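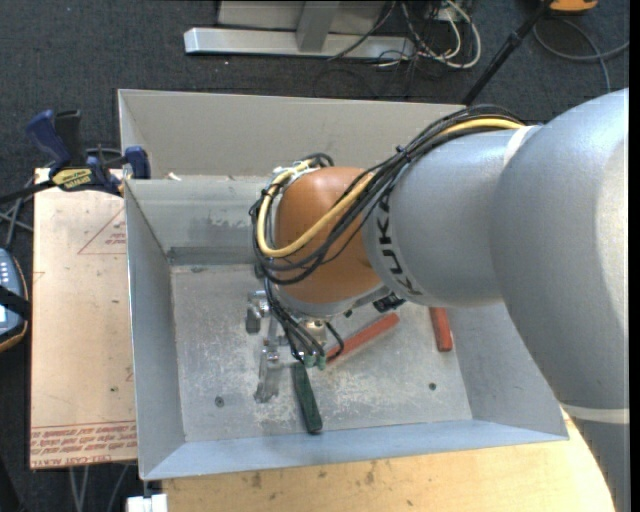

Slant-Sided Bench Bins: Frequently Asked Questions

Provlow Workshop Notes, Clendville
Last updated January 19, 2022

I love a plain sheet-metal bin with sloping walls, and going by my inbox, plenty of you do too! These are the questions that keep arriving, with the best answers I have so far. Most of it comes from keeping these bins on my own bench, and some of it from readers who have put theirs through far worse.
Chathurika Herath

Why sloped walls? Wouldn't a straight box hold more?

It would, for the same floor. But try getting a pencil out of the corner of a straight-sided box without scraping your knuckles! With walls that flare outward there is room for your hand to come in at an angle, and anything round tends to roll back down toward the floor (most of the time, anyway). For things you pick out all day long I'd take the slope every time. For storing stuff until October, a straight box is fine.

What are they good for?

Markers, dowels, short rods, glue sticks, offcuts of pipe, paintbrushes. Long thin things are my favorite use, because you can see every one of them lying there on the floor of the bin. In a cup they all stand on top of each other and the short ones vanish. I also know people who use a flared bin for sorting seed packets, and one reader keeps hers by the front door for keys and dog leashes.

How full should I keep it?

Much less full than you think. I like being able to see most of the floor. Once things start crossing over each other you're digging again, and you might as well have a drawer. If yours is always heaped up, get a second bin or throw out the dried-up markers (I know, I know, I have them too).

Mine has gone dusty and scuffed. Is it ruined?

Not at all. Bare gray metal picks up white scuffs and powdery smudges as soon as you start using it, and I've grown really fond of that look. Brush out the loose stuff, then wipe with a barely damp cloth and dry it right away. A drop of dish soap helps with greasy marks. Skip the steel wool unless you want a whole new set of scratches.

There are still dark streaks after cleaning. What now? 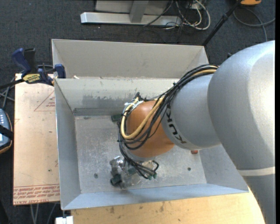
Try a soft pencil eraser first. Really! It lifts a surprising amount of rubber and marker residue. After that, a little rubbing alcohol on a rag, with the window open. Test a small spot if your bin is painted or coated. If a streak feels rough under your finger it may be the start of rust, and then you want fine sandpaper and a thin wipe of oil afterward. Streaks that feel smooth I simply leave alone.

Can I drill holes in the floor?

Sure. Small holes are handy for screwing the bin down, and dust will find its way out through them. Clamp a scrap of wood underneath before you drill, and file the edges on both sides. If you store tiny screws or beads, put a piece of tape over each hole or you'll be crawling under the bench by lunchtime.

Will it scratch my table?

The underside can, particularly on a light wooden top where every mark shows. Stick-on felt pads are the tidy answer. A flat piece of cardboard cut from a shipping box works just as well, and you can jot notes on it, which I do constantly. Swap it when it gets soggy or curls up.

It's so noisy! Any way to quiet it down?

Line it. Craft felt is cozy but collects sawdust like nothing else. Thin rubber shelf liner is better, and easy to lift out and rinse. Mine is bare at the moment because I like how smoothly things slide, and I put up with the clatter.

What size should I get?

Measure the longest thing you plan to keep in it and add a hand's width. My everyday bin is 5 inches deep, and that suits me perfectly for markers and short rods. I tried a 7-inch one from Rocha, a little hardware place near me, and it was great for hammers but I kept losing sight of the small stuff along the near wall. Shallow wins for anything you pick up often.

Do dark things disappear against the gray?

A bit! Dark green and navy are the worst in poor light. Red and orange jump right out, so I wrap a band of orange tape around anything dark that I reach for a lot. A lamp placed to one side helps too, although you'll get longer shadows across the floor.

Can I make my own?

Please do, it's a lovely afternoon project. Make a cardboard model first and fold it up, so you can fiddle with the wall angle before cutting any metal. Wear gloves, hem the top edge, and take your time on the corners. I have the Tavero pattern printed out on my wall and can send a copy to anyone who writes in. Tell me what you're going to keep in it!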